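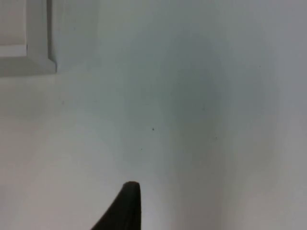 Two coats were enough over our old magnolia, and the corridor was back in use the same afternoon, writes a customer from Troltport. My one complaint is that the lid of the larger tub is very stiff to lift.

Sarnora Interior Matt
Water-based emulsion for walls and ceilings

Product code: SN 44
Sizes: 1 litre, 5 litres, 10 litres
Finish: flat matt
Availability: in stock at the Troltport depot; other branches to order

Overview

Sarnora Interior Matt is a water-based emulsion intended for plastered walls, lined walls and ceilings in homes, schools, offices and public buildings. It is supplied ready for use and may be applied by brush, roller or airless spray. The flat finish reflects little light and is therefore suited to long walls on which small faults in the plaster would show under a sheen.

The product is not recommended for kitchens, shower rooms or other places where condensation is frequent. Customers decorating such rooms are referred to Iordache Washable Eggshell, which is available in the same colours.

Colours

The standard range consists of 30 colours, all held ready mixed. Pale greys and off-whites are grouped on the first card, and stronger colours on the second. Printed cards give a fair guide only, and a test pot should be tried on the wall itself and looked at by daylight and by lamplight before a full order is placed. Colours outside the standard range can be mixed at the Troltport depot. Mixed paint cannot be returned.

Where more than one tub is required for a single wall, the batch numbers on the lids should be checked. If they differ, the contents should be combined in a larger vessel before work begins.

Preparation

Surfaces must be clean, dry and free from dust, grease and loose material. Flaking paint should be scraped back to a firm edge, filled where necessary and rubbed down with fine paper. Old distemper must be washed off completely or sealed with Botero Stabilising Primer.

New plaster must be allowed to dry fully. The first coat on new plaster should be thinned with clean water, one part water to four parts paint. Water stains and nicotine should be spot primed, as they will otherwise show through any number of coats.

Application

Stir thoroughly before use. Apply evenly, working away from the main source of light and keeping a wet edge. Edges and corners should be cut in one wall at a time. A medium pile roller gives the most even result on smooth walls. Do not apply when the temperature of the room or the wall is below 8 degrees.

Leave four hours between coats. Strong colours may require a third coat. Full hardness is reached after 17 days, and the surface should not be wiped before then.

Cleaning and storage

Remove as much paint as possible from brushes and rollers, then wash them in warm water with a little soap. Do not empty paint into drains. Replace the lid firmly, store upright and protect from frost.

Ordering

Trade accounts may order by telephone or at the counter. Orders above £900 are delivered free of charge within the Troltport area. The depot opens at 7.30 am, and goods ordered before noon may be collected from the side entrance after 3 pm. Safety data sheets are issued on request.

Related products

Sarnora Ceiling White
Botero Stabilising Primer
Iordache Washable Eggshell
Sarnora Fine Surface Filler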